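Why Rented Rooms Grow Mould in Winter: A Small Study in Heywood Street, Corkholm

By Chiến Âu, second year, Building and Environment
March

Print this page | E-mail this page
12 shares | 0 comments

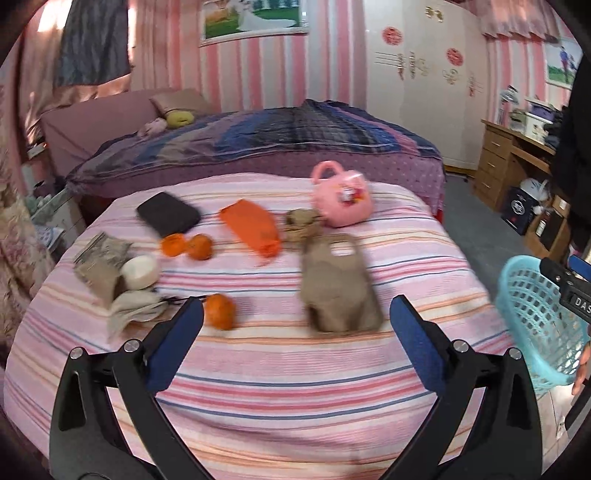 STUDENT PROJECTS: HOUSING AND HEALTH

1. Introduction

Many students in Corkholm live in old terraced houses which were divided into single rooms. In winter these rooms often get black spots on the outside wall and a smell in the wardrobe. The usual advice from the landlord is to open the window. The usual answer from the tenant is that the heating is too expensive for this. I wanted to find out which habits make the biggest difference to the dampness of the air, when the building itself cannot be changed.

My supervisor for this project was Keith Entwistle. He suggested that I stay with one house and study it well, and I am grateful for this advice.

2. The house

The house is in Heywood Street, on the side which gets no sun after midday. It has solid brick walls with no cavity, so the inner surface of the wall becomes cold very quickly. The windows were replaced with double glazing some years ago. Before that time, the old frames let in a lot of air. The new windows are warmer but they also keep the moisture inside, and two of the tenants told me that the mould started only after the change.

A bedroom in such a house is used for many things. People sleep in it, study in it, keep their small belongings on the bed or the shelf, and dry their clothes in it. All of these except the belongings put water into the air.

3. Method

I used a Muton humidity logger, borrowed from the department store room. It was placed on a bookshelf at the height of the pillow, away from the radiator. It made a reading every 30 minutes, and after I removed the ones from the days when the battery was low, I had 1624 readings to work with. The tenants wrote in a notebook when they opened a window, dried clothes, or cooked with the kitchen door open. The notebook had 316 entries. Some of them were difficult to read, and a few had no time, so I could not use those.

I did not measure the temperature of the wall surface. This is a weakness, and I will return to it in section 5.

4. Results

The strongest effect came from drying clothes. When a full rack was put in a bedroom in the evening, the relative humidity went above 70 per cent and it stayed there until the morning. With the rack in the bathroom and the door closed, the bedroom stayed much nearer to 50 per cent.

Opening the window wide for a short time in the morning worked better than leaving it a little open all day. The humidity fell fast and the room became warm again before lunch. When the window was only a little open, the wall beside it became cold, and one tenant noticed more spots there.

Cooking had a smaller effect than I expected, except in the room directly above the kitchen.

Moving the wardrobe away from the outside wall did not change the readings. However, the tenant said that the smell was weaker after two weeks. My logger could not show this.

5. Discussion

The results agree in general with the leaflet from the Sorngate Housing Advice Office, which recommends short and full ventilation. The leaflet says very little about laundry, and I think this should be its first point. Most of the students I spoke to have no other place to dry clothes. A shared drying room with an extractor fan would help more than any advice.

I must be careful with my conclusions. It was one house and one winter, and a mild one. Without the wall temperature I cannot say exactly when condensation began. If I repeat the work, I will borrow a surface thermometer and start in October.

6. Thanks

I thank the tenants of Heywood Street for their patience with the notebook, and Keith Entwistle for reading two drafts.

Print this page | E-mail this page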